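Robot Arms in a Box: what's in the Komcombe kit?

Last updated: July

Ever wanted a robot to tidy your shelf? Komcombe sells a kit that lets a school try it. Two arms, one table, lots of cables. Costs 2,360 dollars. Yikes.

Job one is bottles. Sounds easy. Try it with only two fingers! Each arm has a gripper, kind of like a beak. Shuts to hold, opens to let go.
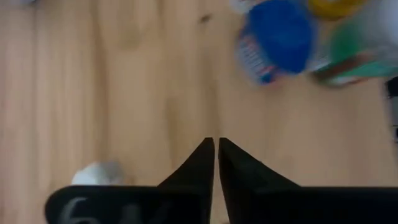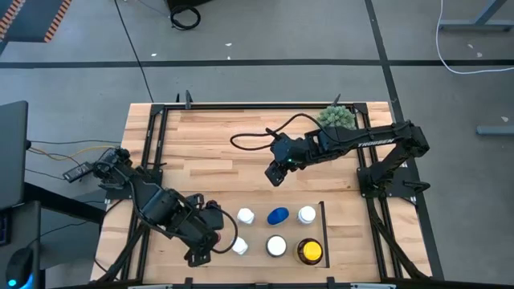 Bottles, lids and a wooden table.

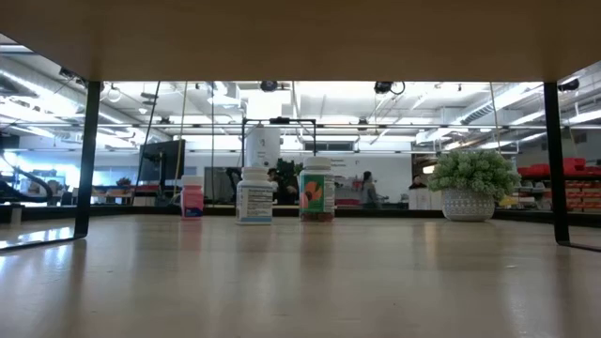 KIDS' TECH > HOW IT WORKS

A camera near the gripper sees close up. Things can look blurry. Another camera looks down from above, so you get the whole table, both arms and all. Put the views togther and it's easier to tell where a bottle is.

The book in the box has 9 starter jobs. Start slow. Keep your own fingers off the table while the arms are on, and get a grown-up to plug it in.

Good: strong arms, clear book. Not so good: cables everywere, and a colour chart would of helped.

Comments

Nurker: can it do lego

Imai: our class gets ours Tuesday!!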